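Fudunby 相談広場 > 住まいと道具 > 机・作業台

木の机に敷いた大きな白い紙がずれます(あと、透明容器の赤みについて)

投稿者:サメル・ビタル
投稿日:2020年2月3日
閲覧 222

木の机に大きな白い紙を敷いて使っています。机は明るい蜂蜜色で、わりと気に入っているので傷をつけたくない。そこで天板のほとんどを紙で覆ったところ、気に入っている部分がふちしか見えなくなりました。大事にするとはそういうことらしいです。

紙の上には、丸みのある箱形のクリーム色の機械を置いています。上に赤い丸いつまみ、横に透明なプラスチック容器がついた、つるつるしたやつです。困っているのは次の三点です。

まず紙がずれます。紙の右側が天板からはみ出しているのですが、そこに袖が触れると紙が動き、紙が動くと機械も一緒に旅に出ます。養生テープで留めたら、今度ははがすときに木の表面まで持っていかれそうな音がしたので、怖くなってやめました。

次に、紙を敷いたら、机のどこが汚れたかは気にならなくなった代わりに、紙のどこが汚れたかが気になるようになりました。そのうえ、白い面に落ちる薄い影がいちいち汚れに見えます。先日は同じ影を二回拭きました。

最後に、透明容器の右下の隅に、うっすら赤みがあるように見えます。色がついてしまったのか、何かが映っているだけなのか、自分では決めかねています。

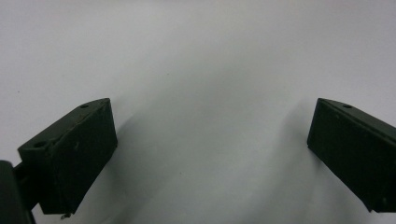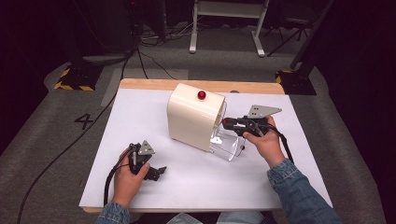
読了時間:4分

部屋の床は灰色のカーペットです。机の左の床に「4」と出ているところが定位置なので、置き場所を変える案はなしでお願いします。机を買い替える案も、妻に見つかる前に却下させてください。

紙は画材店で買った大判のもので、安くはありませんでした。できればこの紙のまま続けたいです。机用の透明マットも考えましたが、以前Listitzのものを別の机で使ったら、夏に天板とくっついて一体化し、はがすのに半日かかりました。あの午後のことはまだ許していません。

テンモジ・ムルティ
ベストアンサーに選ばれました

うちも作業台に紙を敷いて長いので、やっていることを書きます。

ずれるのは、紙の端が余っているせいです。はみ出した部分を切るのがいちばん早いのですが、「安くはありませんでした」とあるのでたぶん切りたくないのですよね。私もそうでした。切らない場合は、机のふちに沿って下へ折り、天板の裏側で留めてください。裏なら多少跡が残っても、見るのは床に物を落とした人だけです。

折るときは定規の背で先に筋をつけておくと、浮きにくくなります。巻いて売っている紙なら、敷く前に逆向きにゆるく巻いて一晩置くと反りがましになります。きつく巻くと今度は反対に反り、人生が一日戻ります。

それでも動くなら、紙と天板のあいだに薄い滑り止めシートを一枚。網目の粗いものは鉛筆で書くと網目が全部写るので、平らなものを選んでください。ゴム系のシートは塗装と相性が悪いことがあるので、机の裏の目立たないところに数日当てて、色や艶が変わらないか見てからのほうがいいです。くっついた経験のある方には言うまでもないと思いますが、たまにはめくって風を通してください。

影のほうは、明かりの位置です。一方向からだけ照らすと、置いた物のそばに影が出ます。机の反対側にもう一つ弱い明かりを足すと、かなり薄くなります。拭く前に、手で明かりを遮ってみるのも手です。一緒に形が変わるなら影、知らん顔をしていたら汚れです。

容器の赤みは、写真だけだとわかりません。外せる容器なら外して、白い紙の上で向きを変えながら見てください。赤みが隅についたまま動くなら容器の色、向きを変えると消えるなら映り込みです。つまみが赤いとのことなので疑いたくなりますが、まだ犯人扱いは早いと思います。洗うなら薄めた中性洗剤とやわらかい布で。クレンザーは絶対にだめです。私はそれで透明容器を一つ、すりガラス風にしました。風通しはいいのに中が見えない、という性格の悪い仕上がりです。

Londgateの住人

テープでいいと思います。

折り目ひとすじ

テープでいい派の人がいますが、木の表面に直接はやめたほうが。うちはオイル仕上げの机で、冬にはがしたら跡が白く残りました。25日ほったらかしたのは私ですが。

私は大きめの目玉クリップで、紙と天板のふちを挟んでいます。見た目は工事現場です。クリップの当たるところに厚紙の切れ端を挟むと跡がつきません。手前側につけると服の袖を引っかけるので、奥の辺と左右だけにしてください。デニムのような厚い袖だと、引っかけたときに気づかないまま机ごと立ち上がろうとします。

ついでですが、容器の手前についている小さな白いやつ、ラベルでしょうか。もしラベルなら、洗う前に何が書いてあるか控えておくことをおすすめします。私は洗ってから、読めなくなったものの大切さを知りました。

サメル・ビタル(投稿者)

ありがとうございます。裏へ折り込む方法をやってみました。筋をつけずに折ったので一か所だけ波打っていますが、機械は旅に出なくなりました。

影の見分け方も試しました。三つのうち二つは影で、残る一つはコーヒーでした。

容器の赤みは次に洗うときに確かめます。白い部分は先に控えておきます。机の裏をのぞいたら、前の持ち主の値札らしきものが貼ってあり、97と書いてありました。単位は知らないままにしておくつもりです。

テンモジ・ムルティ

波打ったところは、折り目を一度戻して筋をつけ直せば直りますよ。コーヒーの染みのほうは直らないので、紙を半回転させて奥へやってください。うちの紙はそれで四辺とも使い切りました。

この相談は解決済みです。新しい回答は受け付けていません。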